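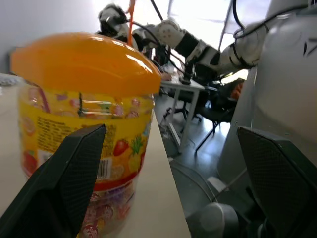
The Jar on the Counter

Candy in a big plastic jar is one of the oldest ways to sell something small, and it still works. Þórey Snorradóttir has been buying and selling it for most of her adult life, first behind the counter of her aunt's shop and now from a narrow storefront in Percombe, where one whole wall is given over to jars.

She stocks hard candy, chews, jellies and a few things that fall between those names. Some of it comes from small makers within a day's drive. A lot of it comes from much farther away, and the imported jars are the ones people pick up first. They tend to be brighter. A jar with fruit printed all over a yellow label and an orange lid on top does not need a sign next to it.

"People shop with their eyes from the sidewalk," she says. "They come in for a color and then they ask what it tastes like."

She can't always tell them. Part of her stock carries labels she can't read, in Chinese, Korean or Thai, and for those she depends on the importer's sticker and on the pictures. The pictures are more reliable than you might expect. A strawberry on the label nearly always means there is a strawberry candy inside. Pineapple is also safe. Grape is where she has been caught out, because the purple wrapper has at different times been grape, blueberry, black currant and, in one case, taro.

So she opens one of everything. When a new jar arrives, she takes out a wrapper of each color, eats what's inside and writes the result on an index card. The cards go in a recipe box beside the register. Some have been corrected two or three times in different ink, because makers change their flavors and keep their wrappers.

The sticker matters for another reason. It carries the ingredients in English and the allergen statement, and she won't put a jar on the wall without it. Milk turns up in candies that don't look like they'd have any. So does gelatin, which a good number of her customers avoid. She had a shipment come in once with the stickers missing and kept it in the back room until the importer mailed replacements. It took most of a month, and by then the soft ones had gotten too soft to sell.

Why a jar at all

A bag is cheaper to make, cheaper to ship and takes less room. Almost every candy sold in a jar is also sold in a bag. The jar survives because of what happens after it leaves the store.

A bag gets opened, folded over, clipped and forgotten. A jar gets put somewhere. It goes on the reception desk, the break room table, the top of the refrigerator, the teacher's shelf. It has a lid that comes off with one hand and goes back on, and since the plastic is clear you can see what's left. An office manager who buys from Snorradóttir every few weeks told her that the bagged candy lasted longer, and that this was why they had stopped buying it. It just sat there.

The wrappers do a job too. Hard candy pulls moisture out of the air, and unwrapped pieces in a humid room will turn sticky and then fuse. Anyone who had a grandmother with a glass dish of ribbon candy knows the solid lump that came out of it by August. Individual wrapping slows that down a great deal. It also means a hand can go into the jar and touch only what it takes out, more or less, which counts for something at a front desk in flu season.

The drawback is the trash. A full jar gives off a surprising heap of twisted plastic, and most curbside programs won't take it because the pieces are too small to sort. Snorradóttir keeps a bin for wrappers by the door. She hasn't found a good place to send what's in it. A few makers are going back to waxed paper, which she likes, although it tears when the candy underneath gets warm.

The seam and the ribs

Most large candy jars are made of PET, the same plastic as a soda bottle. A preform, which looks something like a thick test tube, is heated and blown out against the inside of a mold. The mold comes apart to let the finished jar go, and where its halves met there is usually a faint line running up the side. You can find it with a thumbnail. On some jars it's easy to see and on others you have to turn the thing under a lamp.

The horizontal ribs that many jars have near the top are there for stiffness. A wide, thin-walled jar wants to go oval when you squeeze it, and an oval jar won't hold a round lid. The ribs also give your fingers something to hold while the other hand works on the lid. Once you know to look, you'll see the same rings on peanut butter, pretzels and cheese balls.

Lids vary more. The flat ones stack. The domed ones don't, or not well, and a store that sells them has to give each jar its own space on the shelf. Snorradóttir grumbles about this and orders them anyway. A dome makes the jar look fuller and more like a present, and the domed ones go first in December.

Her wall holds 200 jars when it's full, which it rarely is. The shelves were built by a local shop called Vestergaard, and she asked for them to be set a little deeper than the jars so nothing hangs over the front. The ones near the floor are for children and hold only wrapped candy with rounded edges. The ones above head height are for things she doesn't sell often, like salted licorice. She grew up on it and says she has 6 regular customers for it, all of whom she could call by first name.

Empty jars

What people do with the jar afterward is a subject of its own. It's clear, it's light, it doesn't break when it falls off a workbench and it came free with the candy. Customers have told her about jars full of buttons, dog biscuits, clothespins, dry beans, golf tees, birdseed and foreign coins. A quilting store called Zerkura, two doors down, takes all the empties she can spare and uses them for scraps sorted by color.

If you want to reuse one, the first problem is the smell. Fruit candy leaves a strong one, and it goes into the lid more than the jar. Wash both in warm water with dish soap and leave them open to dry for a couple of days. A spoonful of baking soda in the bottom overnight helps. Don't use boiling water and don't run it through the dishwasher. PET softens at fairly low heat, and a jar that has slumped even slightly will never close properly again.

The label is the second problem. Some are a printed sleeve, shrunk on, and those come away in one piece once you get a snip started at the edge. Paper ones need a soak. Glued plastic ones are the worst. Warm the label with a hair dryer on low, peel slowly from a corner, and take off whatever stays behind with cooking oil and then soap. Or leave it on. Plenty of people do, and there is a fair amount of affection for a jar of screws with pineapples on it.

For food, keep to dry things. Rice, pasta and cereal are fine for a while, but these lids aren't made to be airtight once the inner seal is gone. Flour and brown sugar belong in something better.

Buying one

A full jar should sound right. Tip it gently, and the pieces should slide and rattle against each other. If the whole mass moves together, it has been warm at some point. Look at the bottom layer through the plastic for the same reason, because that's where any melting shows first. Check the date, which on imported jars may be a production date and not a best-by date. The importer's sticker usually says which.

Bigger is not always cheaper by weight. Snorradóttir marks the price per pound on all of her shelves after a customer, a retired bookkeeper, worked through the wall with a pencil and found 2 large jars that cost more per ounce than the small ones beside them. She fixed the prices and gave him a bag of butterscotch.

Store the jar out of the sun. The wrappers fade, the reds quickest, and candy near the window side will soften before the rest. A cupboard is best for the candy. Of course, nobody who buys a jar this size wants it in a cupboard.

Her own jar, the one at home, is on top of the piano. It came with lychee candies from a supplier called Ullo, who no longer makes them, and she has refilled it ever since with whatever is left at the bottom of the others at closing time. Her kids fish around in it for the red ones. The green ones get taken back to the shop, where the delivery driver likes them.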